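Updated 5 September 2018
By the Lendden crafts desk

I've been through a lot of table coverings, so when my roll of Makunance kraft paper ran out I ordered the Zaro one everybody keeps recommending, plus two rolls of their blue tape to mark it out in squares. It's 900 mm wide and cost me almost nothing extra to ship!

First impressions — lovely stuff. It's a good plain brown, easy on the eyes, and you can pencil notes straight onto it (I do, constantly). My one gripe is that it creases if you lean on it while taping.

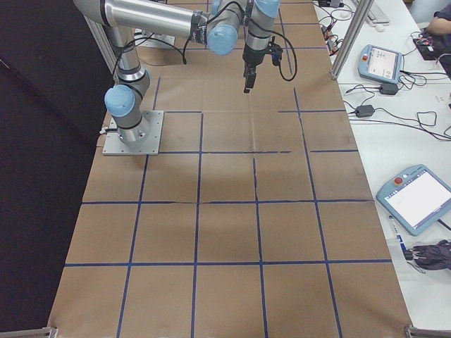 Kraft paper and blue tape grid on the long table.

The tape is where I'd knock a star off. It tears by hand, great, but the ends go raggedy and curl up, and getting a long strip perfectly straight is beyond me. Bring scissors and a yardstick if crooked lines bother you. I do like how the blue pops against the brown, even with a bowl of eggs sitting on it.

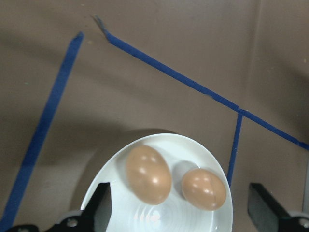 Wilczyńska wrote in to say she folds the last bit of each strip under before pressing it down, and hers have stayed flat since November.

I'll try that on the next sheet. Four stars for the paper, three for the tape.

We use cookies to improve your visit. By continuing you accept our cookie policy.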